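Folgate Table Gallery
Posted 2 January 2023

Every hobby has its natural limits. Mine is a white tabletop, and the limit is how much pretend dinner will fit on it before something rolls onto the floor.

I started keeping kitchen things for the table in March, when a box of odds and ends came up at the Folgate swap for ten dollars and I failed to walk past it. The box was supposed to be the whole collection. The shelf list now runs to 61 entries, and I have stopped reading it out at home. A few entries are dishes a sensible person would put away in a cupboard. The rest is food you can't eat, plus bowls to not eat it from.

The rules are loose. If it belongs near a stove, or would like to, it can come in. Soft things are welcome, hard things are welcome, and scale is nobody's problem but the strawberry's. I had a brief phase of wanting everything in a set to match - the Sukier catalog does that to people - and got over it when I saw what matching costs.

This page is the condiments and bowls end of things. The baking end has its own page, and the tea things will get one when I find the lid.
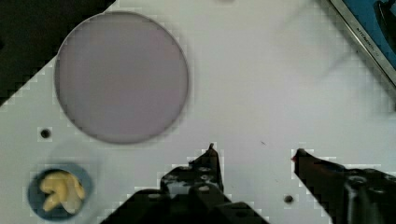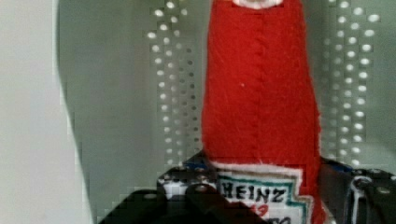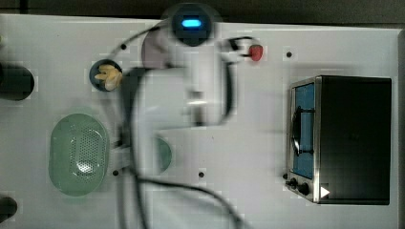

Table settings, Folgate. The felt ketchup, label and all, is in the second picture; the green colander is in the third.

A few notes for the people who write in. The ketchup is the favorite, by a distance I find slightly insulting to the rest of the pantry. It is fuzzy, it is very red, and it has never once refused to come out of the bottle, having nothing in it. I am not selling it.

The pale knobby item in the blue bowl gets the most mail. Ginger has its supporters, and so does garlic, and one determined reader holds out for pasta. I list it under "roots, etc." and the etc. is working hard.

The colander is the one piece I'd call practical. A friend's Ekanayake guide to kitchen shelves spends a whole chapter on nesting bowls and gives colanders a single grudging paragraph, so consider this page a small correction.

Still wanted: mustard, to keep the ketchup humble. Also a soft pickle, and any bowl in a Druvavico yellow, chipped or otherwise. I have 100 dollars set aside for the lot and would prefer to spend 10.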